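About Turnia

Turnia is a research group working on learned control for two-arm assembly. We are a small company of six, with an engineering office on the second floor of the Hsueh Building and a machine shop we share with the tenant below. Fung-ping Chang founded the group after several years of writing motion code for packaging lines and still leads the method work.

What we study

Our subject is part insertion and gear meshing with two arms on one table. The usual approach scripts each arm separately and synchronizes them at fixed waypoints. Small errors in part pose then add up at the point of contact. We train a single policy that issues commands to both arms at every control step, so that either arm can yield when the other meets resistance.

The method is called Funari. It has two stages. In the first, an operator drives both arms by teleoperation in a simulator and the joint states, gripper commands and rendered views are logged together. In the second, a policy is fit to those logs and then refined on contact-heavy segments, which are sampled more often than free motion. The current training set holds 1,611 episodes, of which 417 include a deliberate recovery from a bad approach.

The simulated gear task, with two arms and loose white parts on a gray table:

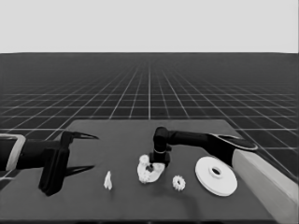
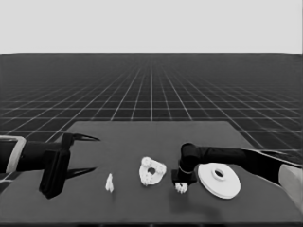
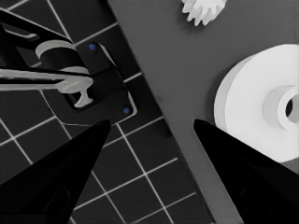 Results to date

On the gear task, the joint policy completes 73 percent of simulated trials with part positions randomized at reset. The scripted baseline does well when parts start at their nominal positions and degrades quickly once they are displaced. Most remaining failures occur at meshing, when tooth phase is off and the policy pushes down before it rotates. Adding a force term to the observation reduced these failures. Adding a further camera view did not.

Transfer to hardware is in progress. The contact model is the main source of mismatch, friction between printed parts in particular, and we are measuring it part by part.

Software

Fenano is our logging and replay tool. It stores each episode with the simulator seed and the exact part geometry, so any run can be replayed step for step. Release notes and the file format are on the Software page.

Working with us

We take on a limited number of joint studies each year, normally with firms that have an assembly step they cannot fixture economically. Send part drawings, tolerances and the present cycle time through the contact form. Applications for research internships open in November.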